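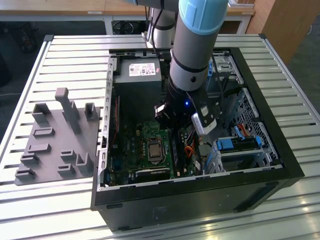
Tiltomham Parts Ledger

A table of secondhand desktop computer parts logged at the Tiltomham repair room. Each row is one part taken out of a donated machine, with what was written on it, what it was tested in, and where it went afterward.

The ledger began as a paper notebook. Ebise Gidey typed it up and still maintains the file. Liette Ouellet wrote the import script and checked the older pages against the shelf tags.

What you get

ledger.csv has the parts, one per row
machines.csv has the 178 donated desktops the parts came from
codes.txt explains the short codes in the condition column

The two tables join on machine_id. A part with no known source has machine_id set to 0.

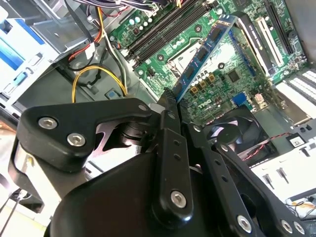 Columns in ledger.csv

part_id: whole number, never reused
machine_id: see above
kind: board, cpu, memory, psu, drive, card, fan, other
label_text: copied from the sticker as written, including misprints
size: gigabytes for memory and drives, watts for power supplies, blank for everything else
condition: one of 13 codes
tested_in: machine_id of the test machine, blank if untested
shelf: letter and number, or OUT if the part has left the room
note: free text

Memory is logged per module. If two sticks came out of the same machine they get two rows, even when they were sold as a pair. Early pages did not follow this rule and some pairs are still on one row with "x2" in the note. Search for "x2" before adding up sizes.

Condition codes

Most are plain: OK, DEAD, UNT (untested), BENT (pins), CAP (bulged capacitor). WK means it worked in one machine and failed in another. We used to write WK for "weak" on power supplies too, and those rows were changed to LOW in version 2. If you have version 1, throw it out.

Known problems

Shelf letters changed when we moved to the Barajas unit in December. Rows from before the move have the old letter with a lowercase o in front (oC4, oF1).

Drive rows have no serial numbers. They were removed before release and we will not send them out on request.

The Noroditz batch was logged by several people on one afternoon and the label_text there is patchy. Treat blank as not copied. It does not mean the part had no sticker.

Prices are not included. The notebook has some but they were guesses.

Loading

Files are UTF-8, comma separated, with a header row. Notes may contain commas and are quoted. Spreadsheet programs like to turn shelf codes such as E10 into something else, so import that column as text.

The Kidari stock tool reads ledger.csv directly but stops at 1,000 rows unless you raise the limit in its settings.

Corrections

Send the part_id and the corrected value. Please don't renumber anything or sort the file before sending it back.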